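Zuletzt aktualisiert: 14:20 Uhr

So, kleiner Thread zum Thema Winterjacken waschen, weil ich jetzt dreimal gefragt wurde. Im August, ja. Genau jetzt ist die Zeit dafür, im November braucht ihr das Ding.

1/ Erstmal Etikett lesen. Wirklich. Innen links meistens. Daune oder Synthetik macht beim Trocknen einen riesen Unterschied, beim Waschen eher wenig.

2/ Taschen leer, alle Reißverschlüsse zu, auf links drehen. Kragen und Bündchen vorher mit bisschen Gallseife. Nicht rubbeln, tupfen!

3/ 30 Grad, Feinwäsche, Flüssigwaschmittel. Kein Weichspüler, niemals, der verklebt die Füllung. Schleudern mit 600 und gut. Meine alte Maschine kann das garnicht einstellen, da nehm ich halt das Wollprogramm.
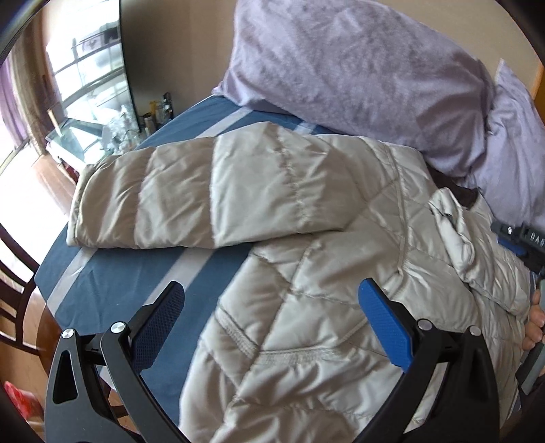 4/ Trocknen dauert. Daune im Trockner auf niedrig, 2 Tennisbälle dazu, zwischendurch rausholen und die Klumpen mit den Fingern auseinanderziehen. Klingt wie Umzug im Treppenhaus, Nachbarn vorwarnen.

5/ Ohne Trockner: flach hinlegen, alle paar Stunden wenden u. aufschütteln. Bei mir waren es letztes Jahr fast zwei Tage. Nicht auf die Heizung. Nicht in die pralle Sonne, helle Stoffe werden da gern gelb.

6/ Nachtrag, Joanne Penrose fragt wegen Imprägnieren: nur wenn Wasser nicht mehr abperlt. Spray, draußen, dünn. Das Einwaschzeug von Brallero hatte ich mal, fand ich nich so toll, hat ewig gerochen.

7/ Und dann lagern: locker auf den breiten Bügel, Baumwollsack drüber. Vakuumbeutel spart Platz, aber Daune kommt da nur müde wieder raus. Dougal Sutherland schwört trotzdem drauf, streiten wir seit Jahren.

Reinigung kostet hier übrigens inzwischen richtig Geld, deshalb das Ganze. Wollmäntel mach ich extra, anderer Thread, wenn ich dazu komme

Wir verwenden Cookies, um dir Inhalte passend anzuzeigen. Einstellungen | Alle akzeptieren

Ähnliche Beiträge
Wollpullover entfusseln ohne Löcher
Motten im Schrank: was bei mir geholfen hat
Turnschuhe in die Maschine, ja oder nein?
Flusensieb reinigen, kurze Erinnerung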